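The Bunda Reading

I should say up front that I only published one book of poems in my life and it sold 48 copies, nine of them to my mother. So when the email came from Womwood Books asking me to read at their launch night in November, I assumed they had the wrong person. I wrote back and said so. I even gave them a list of better people!

Raluca Ursu, who ran Womwood out of her apartment above a tire shop, called me in under a minute.

"I don't want better people," she said. "I want the woman who wrote the goose poem."

Well. The goose poem. I wrote it on a bus when I was twenty-six, and it's about my grandfather's goose, Bogdan, who bit everyone in our village and then one winter quit biting. It has no rhymes and it ends in the middle of a thought. I've never been able to explain it, and people have asked (my aunt, mostly).

I said yes, mainly to get off the phone, and then I spent three weeks trying to memorize it while I did the dishes.

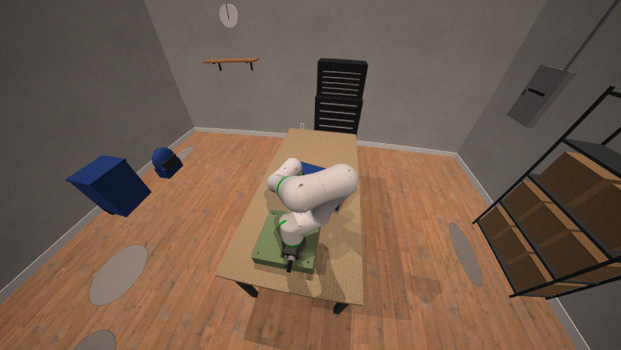 What Silviu Said

The other reader was Silviu Coman. You'd have to know the tiny world of people who translate Romanian verse in the Midwest to understand why my stomach dropped. Silviu and I were in graduate school together. He once wrote 2,000 words in the department magazine on why my line breaks were "a form of weather," and I still don't know if that was a compliment. We hadn't spoken since.

He was already there when I got to Bunda, a long skinny café that smelled of oranges and floor wax. He'd gone gray and it suited him, which annoyed me.

"Brândușa Sandu," he said, the whole name, like he was calling me up to get a diploma.

"Silviu."

"Are you doing the goose?"

"I'm doing the goose."

He nodded for a long time. Then he told me he'd translated it. Not for anybody, he said, just to see, back when he was living in his sister's basement and couldn't stand his own work. He'd done it eleven times. He had the last version folded up in his coat and he wanted to know if he could read it after mine, in place of his own stuff.

I told him I needed some air, and I went and stood by the bike rack with my hands in my sleeves. I kept thinking about him down in that basement with my goose. You write a thing on a bus and you figure it stays on the bus, more or less. I thought about the line near the end, the one where my grandfather opens the gate, and I wondered what he'd done with the word for gate, because ours means a few things and English would make him pick one.

Through the window I could see Raluca dragging chairs around. She'd told the landlord to expect 100 people. I'd say we got a couple of families and a man who was waiting on a sandwich.

The Reading Itself

Apinya Noiphan went first. She was Raluca's newest poet, and she read a long piece about her father's fishing boat, very fast, with her eyes shut, and when she finished she said "sorry" into the microphone and sat down. It was wonderful. The sandwich man clapped the loudest.

Then me. I got through the first half fine. I got as far as the snow and my mind went completely white, which you could say was appropriate, and I stood there listening to the espresso machine. I don't know how long. Long enough for Raluca to start getting up.

And from the second row, very quietly, Silviu gave me the next line. In Romanian. I'd never once heard that poem in Romanian. I wrote it in English, on a bus in Ohio, and he'd carried it all the way back to the village without ever having been there.

I said my line. He said his. We went on like that down to the end, me at the microphone and him in his chair with his coat still on, and when my grandfather opened the gate Silviu used the word my grandfather would have used, the short ugly one for a gate made of whatever was lying around.

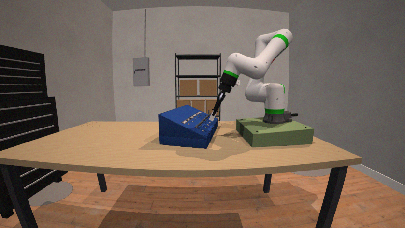 White arm, blue console, wooden tabletop.

After, Paraschiva Cârstea came up to me. She was eighty-something and had taken two buses, and she held on to my wrist while she talked.

"We had one like that," she said. "Ours was Branel. Terrible bird."

"Did he stop too?"

"Oh, no," she said. "He bit the priest."

I bought her a tea. Silviu came over with three spoons and no sugar, and then he went back for the sugar, and Paraschiva asked me if that was my husband. I said no, he was my translator, and she looked at him across the room, digging through the packets.

"Is he any good?" she said.

"I haven't read it yet," I said. It was still in his coat. He came back and sat down, and I held out my hand for it.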